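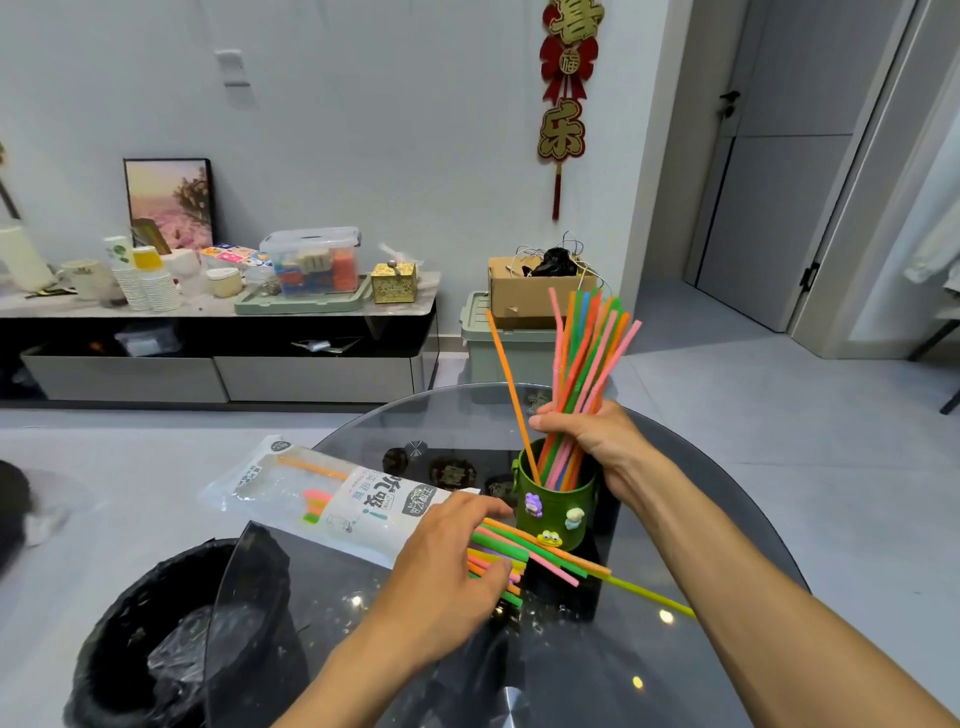
I finally dealt with the straw situation! We get through a silly number of them in this house (iced coffee, smoothies, the kids' chocolate milk), and for months they've lived in a torn packet at the back of the drawer, where they slide out and get under the spatulas.

So now they have a home. It's the green cup with the little frog face near the bottom and the other characters stuck on the sides, and it makes me smile every time I walk past the glass table. I first tried cramming in all the bendy ones in one go, and my advice is don't. Grab a bundle, tap the ends level, push it down, then feed the loose ones in around the outside. There's always one orange straw that wants to lean out over everybody else and I've decided to let it.

My neighbor Babar Pirzada says I should switch to the metal kind, and he's probably right, but I bought a bag of 224 from Lovirness back in October and I'm going to use them up first. I rinse the bendy ones and get up to 5 goes out of each.

Next job is the drawers under the TV. I opened one this morning, found 2 dead remotes and a birthday candle, and closed it again.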